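A thread on the long table in the back room, because three people asked me how I keep it clear and my answer was too long for a reply.

First, the table. It is pale, a kind of cream colour, and it is made of two boards pushed together. There is a seam the long way. I have lived with this seam since we moved to Drirnbridge and I have opinions about it.

The seam collects everything. Salt, crumbs, pencil dust, the very small screws. For a year I cleaned it with a cloth, and the cloth only pushed the dirt deeper.

Now I use an old toothbrush, dry, and I go in one direction only. Then the vacuum cleaner with the narrow nozzle. Then the cloth. If you begin with the wet cloth you make a paste, and you will meet this paste again next week.

I tried tape over the seam also. Please do not do this. The edges of the tape became grey in a few days and I spent one evening removing the glue with cooking oil and my thumbnail.

Zdenka Vukadinović, with whom I share the table, says I should simply screw the two boards together from under. She is probably right. I don't like to lie on the floor.

Second, what is allowed to stay on the table. This was the real fight in our house. Zdenka works with everything in front of her. I cannot think if I see a spoon.

Our agreement is from July 2020 and it is still written on the back of a receipt from Trịnh, the hardware shop near the station. It says: the front half is for working, the back half is for things that wait.

"Things that wait" is Zdenka's expression. I wanted to write "storage" but she said storage is forever and waiting is only until evening. I think her English is better than mine in this matter.

A thing that waits must have air on all sides of it. No piles. When a thing goes on top of another thing, it is not waiting any more, it is hiding.

This sounds strict but it is very easy to check. You look from the door. If you can see the table between the objects, it is good. If you cannot, somebody must carry something away before dinner.

Somebody asked about cups. Yes, steel cups, and yes, they live on a rack with pegs. I had glasses before. Two of them rolled off this table, and after the second one I went directly to the shop.

The rack is from Bredo, the brown one. I paid 541 for it with delivery (crowns, before you faint!). It is quite heavy for its size and this is what I wanted. The light one at the neighbours' walks across the counter when you pull a cup from it.

I put the cup upside down over the peg. Not leaning between two pegs, as on the box. Leaning cups look elegant but they fall when you take the one next to them.

The rack stands at the back and in the middle, so it is the same reach for both of us. Before, it was on my side, and then the cups were also "my" cups to wash. We had a conversation about that.

The games. We have a handheld one, and for the first months it had its own little bag with a zip. It was never in the bag. I have now given the bag to my niece and the thing lies on the back half, flat, like everything else which waits.

I learned something from this. If an object needs two movements to put away (open, then close) it will be put away by me. If it needs one movement, it will be put away by the person who used it.

Third, the clock. Most of your questions were about the clock, so I will go slowly.

It is a small square one with a light wooden frame and a dark brown face, very shiny. It has the number 90 on it, printed in black. You must stand near to read black on brown. I like this, and guests don't.

No, I cannot tell you why 90. I bought it at a sale in a school in Kurnine and the lady who sold it did not know also. She thought it had hung in a gymnasium. I asked her what kind of gymnasium has such a small clock, and she gave me a discount.

The face shows every finger. If you have a glossy one, here is my method, and I am sorry it is boring: hold it only by the frame, left and right, and never by the front and back.

Clean it upright. When it lies flat, the drop runs to the edge and goes under the wood, and then you have a dark corner in the frame for always. I have one dark corner. It is turned to the wall side in my mind.

The cloth should be almost dry. I breathe on the face and then wipe, the same as with spectacles. No window spray. I tried window spray on a picture frame in August and the varnish became soft and took the pattern of my cloth.

Go from the top to the bottom and look at it from the side when you finish. From the front you see only your own lamp in it. From the side you see what you have missed.

Do it over the table and low, over the front half, with nothing under it. If it slips, it slips a short way on a flat thing. I know a person who cleaned a clock over the sink. It was not a good day for the sink.

The long table, with its seam: 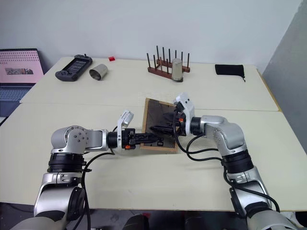
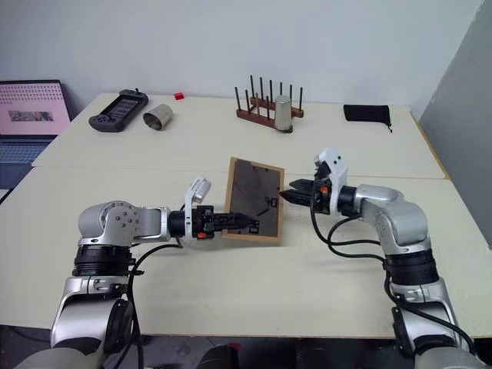

When the cleaning is finished, do not hang it back at once. I leave mine on the back half for one night. The wood must give back the damp it took, even when you were careful, and if you hang it too early there will be a line on the paint.

I also check the hook. Ours is held by one nail, and the nail had become loose after 4 years without telling us. I pulled it out with two fingers. Now there is a proper screw and a plug from Trịnh.

On small feet: I glue felt dots behind the frame, on the lower corners. Then the air can pass behind and the frame doesn't rub. The dots from the stationery shop fall off in summer. The ones for chair legs hold, you only need to cut them smaller with good scissors.

To the person who asked if I would sell it: no. To the other person who offered 2210 for it: also no, but I read your message aloud to Zdenka and she was silent for quite a long time.

A few of you wrote that a table with rules is sad. I understand. But my mother had one table for eating, sewing, homework and taxes, and every evening she moved the whole hill to the bed, and every night she moved it back. I am happier with the receipt.

The rules stop when people visit, by the way. Then the front half is soup and the back half is bread, and the clock goes on the wall.

If your table has no seam, you can use a line of thread for one week, until the eye has learned where the middle is — after this you will not need it. Zdenka used a blue one and complained about it the entire week.

And for children: give them their own piece of the back half. My niece has the left corner. She keeps stones there. They have air on all sides, she showed me.

Tomorrow I will try to answer about the boards and the screws from under. I must first find somebody to hold the lamp.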